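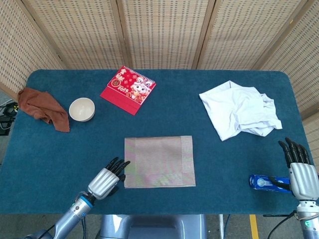
Chapter 6
Stale Grips: When a Hand and Its Controller Disagree

On trial 1,086 the right hand would not let go.

Everything up to that moment had gone beautifully. The two-armed robot in the Skurkedmont lab had picked a small box off a table, carried it over to a mat, lowered it, and received the command to open. The controller marked the hand as open and sent the arm up and back to its resting pose. The fingers stayed shut. Up went the box too, across the table, out past the edge, and then, at the far end of the swing, the open command finally took effect and the box flew off and hit the floor near Cuiping Xia's chair.

She wasn't hurt, and the box was light. But think about what that little flight tells us! For almost three seconds (2,983 milliseconds, when the logs were lined up afterward) the robot was working from a belief about its own hand that was false. It planned a fast move for an empty arm while carrying a load. If the load had been a glass jar or a pair of scissors, this chapter would be opening with a much worse story.

I love this fault. I have taught it to three groups of students now, and every group starts by blaming the fingers. Go ahead and do the same for a minute. A sticky joint, a worn tendon, a motor that has given up: all good guesses, and all wrong in this case. Gwilym Vaughan had the hand apart on a bench that afternoon and found nothing the matter with it. Put back together, it opened and closed as quickly as anyone could want.

The trouble was in the messages. The hand and the arm each had their own line to the controller, and the hand's line had backed up. Old commands were waiting in a queue, and the open command sat behind 223 of them. Most were repeats of "hold," sent over and over by a piece of code meant to keep the grip firm. The hand was doing exactly as it was told, only late. Meanwhile the controller never asked the hand where its fingers were. It sent "open," wrote down "open," and moved on.

So we have two separate mistakes, and I want you to keep them apart as you read, because the fixes are different.

The first is the delay. A queue that keeps every old command is fine for a printer and terrible for a hand. We usually want the newest command and can throw the rest away.

The second is the missing check. Even with a perfect line, a controller should not treat a sent command as a finished action. Section 6.2 calls this the commanded state, as opposed to the measured state, and you will be using both terms for the rest of the book.

Look again at the table at the start of the chapter. The left hand is empty and the right hand has its fingers around a blue box, held just above the tabletop. You can tell at a glance which arm is loaded. How would the controller know? Write down your answer before you go on. It might use finger angles, or the pull on the motors, or a camera, or a force reading at the wrist. Each of these can be fooled, and we will have a great time fooling them. Finger angles alone, for instance, can look much the same for a hand closed on a thin sheet of paper and a hand closed on nothing.

Then think about the neighbors. There is a cream-colored bowl on that table, along with a couple of crumpled cloths and a red calendar. Cloth is forgiving. A bowl is less so, and an arm that believes it is empty may plan a path low enough to drag its load straight through whatever is standing there. The planner needs the size of the held object as well as the fact of holding it.

What you will do in this chapter

You will read the Skurkedmont logs line by line and find the place where the two clocks drift apart. You will build the fault on purpose with the Reditz simulator, at low speed and with a soft load, and then write a release check that blocks the arm until the measured finger position agrees with the command. In the last section we compare two ways of handling a failed release: the Cornitz rule, which freezes both arms, and the Meng rule, which freezes one arm and lowers the load. I have a favorite. See whether you end up agreeing with me.

Before you start: if you are working on real hardware, stay outside the full reach of both arms, counting the length of anything they could be holding. Xia's chair was outside the reach of the arm. It was inside the reach of a thrown box.

6.1 Reading the log

Open the file for trial 1,086 and find the first "open" command sent to the right hand. Note the time. Now find the first line where the measured finger position begins to change.

Last updated: September, for the third revision
Copyright Skurkedmont Robotics Course. Questions and corrections: contact the course office. Back to top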